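How I Measure a Narrow Room Before Buying Furniture

I bought a couch once that spent its first night on the front lawn, so take this as advice from somebody who learned the hard way (and paid 88 dollars to send it back!). You need a tape measure, a roll of painter's tape, some newspaper and an hour.

Start at the front door, before you even look at the room. Measure the width of every doorway with the door open, then the height, then any turn in the hall. Write down the smallest number you get. My smallest was 31 inches, at the bedroom door, and that number has vetoed more pretty dressers than I care to remember.

Next, do the room itself. Measure wall to wall at floor level and again at waist height, because older walls lean. Draw it on graph paper, one square per half foot. Mark outlets, vents and which way the door swings. I forgot the door swing the first time and my friend Tala still brings it up.

Now tape the furniture onto the floor. Get the width and depth from the store listing and lay down the outline, then fill it with newspaper so you stop stepping through it. Live with it for a day. Carry laundry past it, make the coffee run in the dark. If you keep clipping a corner, go down a size.

Leave yourself a walkway you can get through with a full basket on your hip. I like 30 inches and can put up with 24 beside a bed. Pull the drawers out in your head too, plus the closet door.

Last thing, think about the walls. A mirror or a TV up on the wall takes no floor at all, and in a skinny room I'll take every inch I can get. 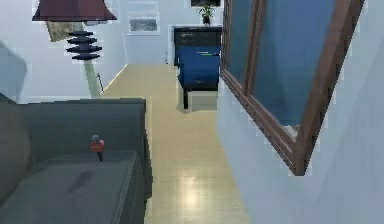
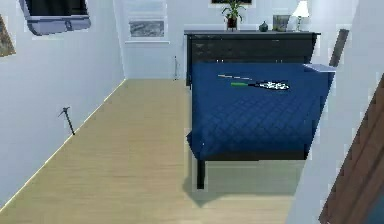 Dark gray sofa and a big wood-framed mirror in the first, bed on the right and wall-mounted TV on the left in the second.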